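分类:用药笔记 | 标签:左甲状腺素、服药时间、药物相互作用、自我管理

左甲状腺素的空腹问题:两年服药记录整理

这篇是把散在几个文本文件里的记录合并到一起。背景:原发性甲状腺功能减退,确诊后一直口服左甲状腺素钠,剂量由内分泌科调整,我自己没有改过。能自己控制的变量只有服药时间、和食物及其他药物的间隔、以及片剂的保存方式。下面写的也只有这几项。

先声明边界。我不是医生,也不是药师,本职工作是做工业温控系统的调试。文中涉及药理的部分来自说明书和门诊时问到的内容,涉及数值的部分只对我一个人有效。剂量、复查间隔、换厂牌这三件事必须由开药的医生决定。妊娠、冠心病、老年患者的处理方式和我不同,不要套用。

一、为什么要空腹

左甲状腺素的吸收部位主要在空肠和回肠上段,片剂要先在胃酸环境里崩解溶出。口服吸收率本来就不完全,教科书给的上限是百分之80,而且这个数字是在空腹条件下得到的。有食物存在时吸收率下降,下降的幅度取决于吃了什么,个体差异也大。

这个药的治疗窗窄,剂量按微克调。吸收率如果每天波动,等于每天在吃不同的剂量。不过它的半衰期约一周,单日波动会被平均掉,所以偶尔一次早餐吃早了,血药浓度看不出明显变化。真正有影响的是系统性的偏差:每天都和豆浆一起吃,或者每天都和钙片一起吃。

从控制的角度看,这是一个时间常数很大的一阶系统。医生每次调整剂量以后,要等六到八周才复查促甲状腺激素(TSH),道理就在这里。输入端有噪声问题不大,输入端有固定偏置,输出迟早会偏。反过来,如果偏置一直存在而且保持不变,医生可以用剂量把它补回来。最麻烦的情况是偏置时有时无,复查结果忽高忽低,剂量跟着来回改。

我在第一年就属于最后这种。

二、第一年的记录

第一年的服药时间是早上出门前,早餐前或早餐后不定。记录表里写着“晨服”两个字,没有写具体时间,也没有写早餐内容。这张表后来基本没有用处。

那一年TSH有过两次超出参考范围上限。第一次之后剂量上调,再复查正常,过了一个冬天又升高。门诊时医生先问的是有没有漏服,然后问有没有同时吃别的药。我那时在补铁,药片和左甲状腺素放在同一个分药盒的同一格里,早上一起倒出来吞掉。医生没有再加量,要求先把铁剂挪到晚上,八周以后复查。复查结果回到了范围内。

我不能据此断定全部是铁剂的作用,中间早餐时间也规律了一些,两个变量同时动了。但铁剂和左甲状腺素在肠道内形成难溶复合物这件事,说明书上写得很明确,我没有读。

三、记录表改版

第二年开始,表格增加到六列:服药时刻、进食时刻、早餐内容、其他药物及时刻、漏服标记、备注。手机上试过两个提醒软件,Wondesell和Chamoun。前者的提醒界面只能点“已服”,不能修改时间戳,补记的时候会把补记的时刻当成服药时刻,数据就脏了。后者可以改,但导出的文件是图片,没有办法做筛选。最后还是用电子表格,手机闹钟单独设。

闹钟设两个。第一个响的时候吃药,药片和一杯水提前放在床头柜上。第二个在一小时以后,响了才能吃早餐。说明书要求早餐前半小时,我用一小时,留出余量,因为我的早餐里经常有豆制品和牛奶。

起初的问题是第一个闹钟响了以后关掉继续睡,醒来以后记不清有没有吃过。解决办法是用带日期格的分药盒,每周装一次,看格子是不是空的。这个办法没有技术含量,但第二年的漏服次数从第一年的12次(这是能确认的,实际只会更多)降到了两次。

两次漏服都发生在出差。其中一次是航班早,闹钟时间没有改。当天中午想起来以后按照说明书和医生之前交代的方式处理,第二天恢复正常时间,没有自行加倍。

四、与其他东西的间隔

按我现在执行的间隔整理如下,左列是品类,右列是与左甲状腺素的间隔。

铁剂:四小时以上,实际放在睡前。
钙片:四小时以上,实际放在晚餐后。
含铝、镁的抗酸药:四小时以上,偶尔用,用的那天记备注。
豆浆、豆腐脑:一小时以上,尽量不作为当天第一餐。
牛奶:一小时以上。
咖啡:一小时以上,浓缩咖啡也一样。
高纤维食物、车前子壳一类的补充剂:不放在早晨。
复合维生素:按钙和铁处理,看配料表,多数都含矿物质。

质子泵抑制剂的情况不同。它不在肠道里和左甲状腺素结合,而是通过提高胃内pH影响片剂溶出,错开几个小时解决不了。我有三周因为反酸用过奥美拉唑,开药时主动说了在吃左甲状腺素,消化科医生让我用完以后按原计划复查,不提前。那次的TSH比上一次高一点,仍在范围内。如果是长期服用,需要让内分泌科知道。

还有一项是生物素。它不影响吸收,影响的是检测。部分化验平台用的是生物素-链霉亲和素体系,大剂量生物素会让TSH假性偏低、游离T4假性偏高,看起来像是药量过大。一些美发护甲类的保健品里剂量很高。抽血之前停多久,应当问检验科或医生,各家的试剂不一样。
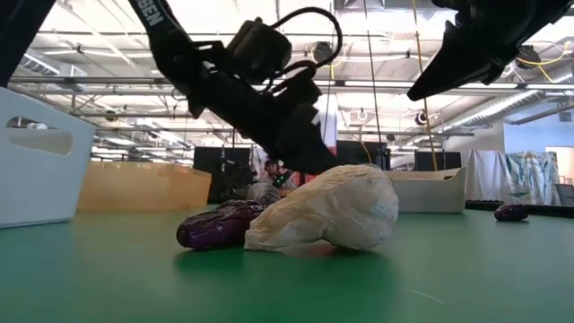 五、晨服改睡前服

第二年四月以后工作排班变动,早班的到岗时间提前,一小时的空腹间隔排不下。备选方案有两个:缩短到半小时,或者改到睡前。

睡前服的条件是晚餐后至少三小时不再进食。文献里有支持睡前服的试验,也有认为和晨服没有差别的,总体看只要能够保持空腹,两者都可以。我在复诊时提出来,医生同意,条件是改了以后不要再改回去,并且八周以后复查。

执行中的困难全在晚餐。我的晚餐时间平时是七点,睡觉时间是十一点,名义上有四小时。但是夜里加餐的频率比我以为的高。记录表第一个月里,有8天在晚上九点以后吃过东西,多数是水果和饼干。凡是这种情况都在备注里写了推迟,推迟到十一点半或者十二点服药。

同时铁剂必须从睡前挪走。铁剂已经停了,这一项没有冲突。钙片从晚餐后挪到早餐后。挪动一种药,连带着要重新检查所有的药,这一步建议在纸上画出一天的时间轴,逐个放上去,再拿去给药师看。我去的是Wendarlow药房,柜台药师核对以后指出一个问题:我把复合维生素留在了晚餐后,里面含钙和铁,距离睡前服药不到四小时。挪到了午餐后。

八周后复查,TSH在范围内,与改之前的差异小于两次化验之间通常的波动。睡眠方面没有变化,心率没有变化,手环记录的静息心率前后一致。手环的精度有限,只能当作参考。

六、厂牌与片剂规格

不同厂家的左甲状腺素钠,标示量相同,辅料不同,溶出特性可能有差别。对大多数人影响不大,但更换厂牌以后一般建议复查。我的做法是在备注列里写批号和厂家。有一次医院药房缺货,开的是另一个厂家的,当时和医生确认过,六周以后抽血,结果可以接受,后来货到又换回来,又抽了一次血。

规格上的问题更容易出错。同一个厂家的不同规格,包装颜色接近。我的剂量需要用一片加半片,掰半片时断面不齐,两半的重量不会完全相等。考虑到半衰期长,左右两半会在相邻两天里抵消,这个误差可以忽略。前提是掰开以后的两半要连续两天吃完,不要攒着。切药器比手掰好,碎屑少一些。

保存方面,说明书写的是遮光、密封,温度上限按包装标注执行。我住的房间夏天下午测到过29度,床头柜靠窗,所以夏天把药挪到走廊的柜子里,温度低一些,湿度也低一些。分药盒一次只装一周的量,剩下的留在原包装里。浴室和厨房不适合放药,一个潮,一个热。

车里也不要放。出差时药放随身包,不托运。

七、抽血当天

我的医生要求抽血当天先抽血后吃药。原因是服药以后几个小时内游离T4会有一个峰值,TSH受影响很小。改到睡前服以后,这个问题变成了前一晚照常服药,第二天上午抽血,间隔十小时左右。每次保持相同的条件比较重要,这样前后的结果可以比较。

TSH自身有昼夜节律,夜间高,午后低。我每次都在上午八点到九点之间抽,同一家医院,同一个检验科。有一次图方便在Gredivstead体检中心抽过,参考范围的上下限和医院的不同,单位也不同,换算以后仍然不好直接比。那一条记录在表里单独标了颜色,画趋势图时剔除。

感冒发烧期间没有去抽。急性疾病会影响甲状腺功能的指标,推迟两周再去。

八、目前的状态和没有解决的问题

目前剂量已经有三次复查没有变动,复查间隔从八周放宽到半年。表格继续记,但是列数减到四列,早餐内容不再记录,改为记录晚上最后一次进食的时刻。

没有解决的有这些。

第一,疲劳感和TSH之间在我的数据里看不出对应关系。我在备注列给每天的精力打分,五分制,和化验结果放在一起看,样本太少,而且打分本身受睡眠影响更大。后来不再打分。

第二,体重在两年内上升了两公斤。化验正常,不能归到甲状腺上,饮食和活动量的可能性更大。

第三,跨时区。目前只去过时差一小时的地方,按当地时间服药,没有做特殊处理。如果要去时差更大的地方,先问医生。

第四,液体剂型和软胶囊对胃酸的依赖小一些,理论上受进食和质子泵抑制剂的影响也小。本地医院没有,没有试过。

出现心悸、手抖、胸闷、明显怕热或者体重短期内快速下降时,应当尽快就诊,不要等到下一次复查。胸痛或者持续的心律不齐直接去急诊。

表格模板放在网盘里,需要的可以发邮件要。里面的公式只做了两件事:计算服药与进食的间隔,间隔不足时把单元格标红。睡前服的版本和晨服的版本是分开的两个工作表,不要混用,跨过零点的时间计算在晨服版里会得到负数。

联系:页尾邮箱 | 版权所有,转载请保留全文及声明 | 返回顶部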